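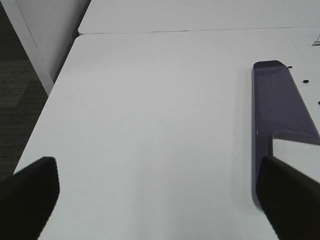 Workshop > Opinion > Grippers and Sensing

The wrist camera should come before the gripper

Most comparisons of parallel grippers begin with stroke, grip force and payload. Those figures are easy to print in a table and they are seldom what decides whether a small bench cell does its job. My argument is that a buyer should choose the wrist camera and its mounting position first, then shortlist the grippers that leave it a usable view.

I came to this after a June spent swapping two grippers on the same arm. One was the Larum parallel unit, the other the Bendano, which has a slimmer body and a longer finger. Both ran from the same Trendwood controller with the same program: approach a tray on a white bench, find the item inside it, close, lift, set down. We ran 300 attempts on the Larum and 300 on the Bendano. The Larum completed 268 and the Bendano 300, giving 568 good picks between them.

On paper the Larum should have won. It grips harder and opens wider. With its fingers open, though, the tips sat in the lower corners of the camera view, and the right one covered part of anything placed on that side of the bench. When a purple tray stood there with a white item in its lower end, the right finger hid the near end of both. The item was also partly outside the field of view. The detector was being asked to find a white rectangle with most of its useful corners missing.

All 32 failures were of this type. None was a dropped part or a slipped grasp. The arm either reported no item or went to a centre point that was wrong because the visible part of the item was being taken for the whole. More grip force does nothing for that.

The usual reply is that the program should move the arm to a better viewpoint before it commits. It can, and ours eventually did. The second look added 400 milliseconds to each cycle, plus a search routine that somebody has to maintain. That is a software cost incurred by a bracket, and it ought to appear in the comparison beside the purchase price.

There is a second reply, that fingers in view are useful. I agree with it in part. If the camera can see both tips, the controller has a constant visual reference, and a bent bracket or a knocked lens shows up at once as a shift in where the tips appear. With matte black fingers over a white bench the contrast is excellent and the check is trivial to write. I would not want a mounting that hid the fingers altogether. What I want is the tips in view and the region between and beyond them clear, out to the full width of the tray.

White benches deserve a complaint of their own. They are popular because they make coloured objects easy to segment, and a violet tray on white is about as easy as segmentation gets. The same bench makes a white item hard to find unless something coloured surrounds it. Our tray had a glossy rim that picked up small reflections, and the threshold that held for the tray body broke up along that rim. Holes in the bench top are small and dark, and a careless blob filter will take them for parts. A seam between two desks reads as an edge. None of this is visible in a gripper data sheet, and all of it has more influence on the result than another few newtons at the fingertip.

The arm supplier's advice was to fit a fixed overhead camera and forget the wrist. For a cell that never moves, that is sound. Ours gets wheeled between benches, and every move would mean recalibrating a mast. A wrist camera carries its calibration with it — provided the bracket is stiff, which the printed one supplied with the Larum was not. We replaced it with a machined bracket from Ķēniņš and the drift between sessions stopped.

I would like suppliers to publish one extra drawing: the camera's field of view at working height, with the fingers drawn in fully open and fully closed. It would take a technician an afternoon. Buyers could lay their own tray over it and see which parts of the bench were lost. Until such drawings exist, ask for a loan unit, fit the camera you intend to use, put your worst tray at the edge of the reach and look at the raw feed before running a single pick.

We kept the Bendano. Its lower grip force rules out two of our heavier parts, and those are still loaded by hand.

Comments (3)

benchtop_mk
Did you try rotating the wrist 90 degrees on the Larum? On ours that puts the fingers top and bottom and frees up both sides.

gantry42
Disagree on the overhead camera. A mast with two locating pins goes back to the same spot every time. We move ours weekly and recalibrate maybe once a season.

pellet
Would be good to know the lens. A wider one would have got the whole tray in, at the cost of some distortion near the edges. Agree about printed brackets.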